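Why do some people stop eating for a bit? (It's called fasting!)

When I was seven I caught my auntie pushing away a plate of jollof rice. My auntie! Pushing away rice! I thought she must be terribly ill. She laughed at me and said, "I'm fasting, little one," and I went off to find out what on earth that meant.

Fasting means choosing to go without food, or without some kinds of food, for a set time, so that you can give more attention to God. Christians have done it for a very, very long time, and so have people of lots of other faiths. In the Bible, Moses fasted on a mountain, and Queen Esther fasted before she did something extremely brave.
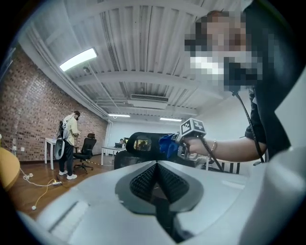

The most famous fast of all is the one Jesus did. He went out into the desert for 40 days, and the Bible says that afterwards he was hungry (I should think so!). Many churches remember those days with a season called Lent, which comes before Easter. You might know somebody who gives up chocolate for it, or crisps, or computer games.

Does God get cross with people who don't fast? No. I used to worry about that a lot. I thought prayer worked like a shop, and if I went hungry for long enough I'd be handed whatever I wanted over the counter. My Sunday school teacher in Ilora put me right. She said that when your tummy rumbles, the rumble is a little bell, and when the bell rings you say a prayer. I still think of it that way.
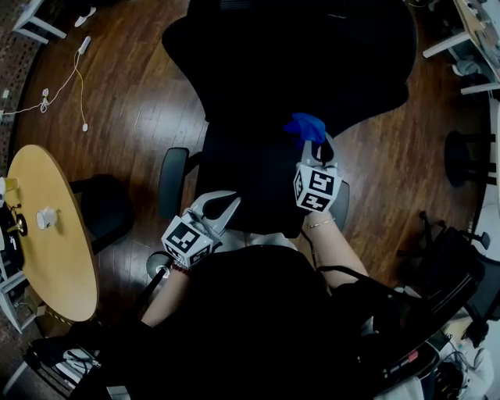 Words by Oluwaseun Fashola
Fivulell Children's Pages

Now, a very important bit. Children shouldn't skip meals to fast. You're growing, and growing takes a lot of dinners! People who are poorly, or who are expecting a baby, usually don't go without food either. If you'd like to join in, have a chat with a grown-up at home and pick something else to give up.

One year my whole Sunday club gave up sweets and put the money in a big jar. There were 2 jars by the end, in fact, as the first one got full - mostly with coppers, and one button. We gave it all to the food bank.

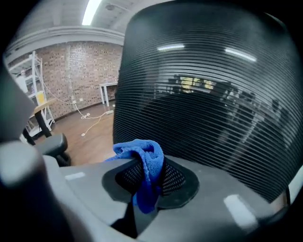 The prophet Isaiah would have liked that, I think. In his book in the Bible, God says that the best kind of fast is sharing your bread with hungry people and being kind to anyone who is treated badly. So you can do a bit of it with a full tummy.

And how does a fast finish? With food, of course! My auntie always had soup first, very slowly, and then she had the rice.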